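Council e-waste drop-off at the Nomedier depot: what do they take now?

kelpie_shed
Posted 7:12 am
I've got a garage to clear before September and the council page for the Nomedier depot hasn't been updated in ages. It still says two items per household, which can't be right because the bloke in front of me last time had a full trailer. Main things I need to get rid of: three old desktop computers, a CRT telly, a box of phone chargers, a dead microwave and a bar fridge that came with the house. Does anyone know the current rules, and whether they charge for the fridge?

tram_stop_19
Posted 7:40 am
Computers, tellies and cables are free. Microwave goes in the scrap metal bay. The fridge has a fee unless you can show it has been degassed. Bring something with your address on it, they do check.

Diltadine_Dad
Posted 8:05 am
The two item thing was dropped when they moved the shed to the other side of the weighbridge. I took a ute load down and no one blinked. They close the gate at 3.30 pm even though the sign says 4.

ferngully_r
Posted 8:31 am
Pull the drives out of the desktops before they go anywhere. I worked at a transfer station for a while (not this one) and the computers sat in an open cage for weeks until the contractor came. Anyone could have reached in.

You don't need to be a computer person. Unplug it from the wall, take the side panel off, and have a look before you start pulling at anything. In most desktops the drive is a flat metal thing near the front with two cables going into it, one for power and one for data.

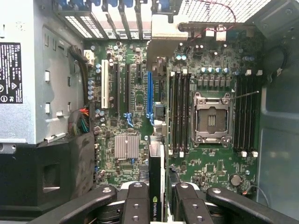 Leave the power supply closed up, no matter how long the computer has been sitting in the garage. Once the drive is out you can put the side back on and hand the lot over. The depot doesn't care if a part is missing. As for the drive, a couple of holes with a cordless drill will do it. Wear glasses, and do it outside.

kelpie_shed
Posted 8:44 am
Thanks, that's helpful. One of them was used for the family tax stuff so I'll do that one for sure.

oldmate_1964
Posted 9:20 am
I think drilling drives is a waste. Wipe them and give the whole computer to the refurbishing mob on Bouvier Street. They put a free operating system on and pass them on to families. Half of what goes into that cage at Nomedier still works.

ferngully_r
Posted 9:37 am
Depends on the age. Bouvier Street knocked back two of mine because they were too old to bother with. I'm not against reuse but ring them first, otherwise you're driving across town for nothing.

oldmate_1964
Posted 9:51 am
They knock back some, sure. They took four of mine last year and were glad of them. I'd still sooner try that before it all gets shredded.

tram_stop_19
Posted 10:15 am
Does anyone know where the stuff ends up? The council newsletter said 3463 items were collected from our side of the river last financial year, but nothing about what was recovered from them. I emailed and got an automatic reply.

Diltadine_Dad
Posted 10:48 am
It goes to Drestunura, or it did. They had the contract for the three depots. I asked at the gate and was told it gets sorted by hand there, then the boards go interstate.

paddock_to_plate
Posted 12:26 pm
The fridge fee is a joke by the way. There's a fridge dumped on the track behind the Diltadine oval right now and there'll be another one by winter. Charge people to do the right thing and they won't do it.

tram_stop_19
Posted 12:39 pm
Someone has to pay for the degassing. If it isn't the fee it's our rates.

paddock_to_plate
Posted 12:52 pm
It's our rates when the crew goes out to collect the dumped one too. Costs more that way I reckon.

kelpie_shed
Posted 5:34 pm
Rang the depot. Computers, monitors, tellies and cables free, no limit for households. Microwave free in scrap metal. Fridge has to be booked in, and the fee is payable by card only. Batteries need to be taken out of everything and go in the drum by the office. I also rang Bouvier Street and they'll look at the newest desktop but not the other two.

oldmate_1964
Posted 6:10 pm
One out of three is better than none. Put the keyboard in with it if you've got one, they're always short.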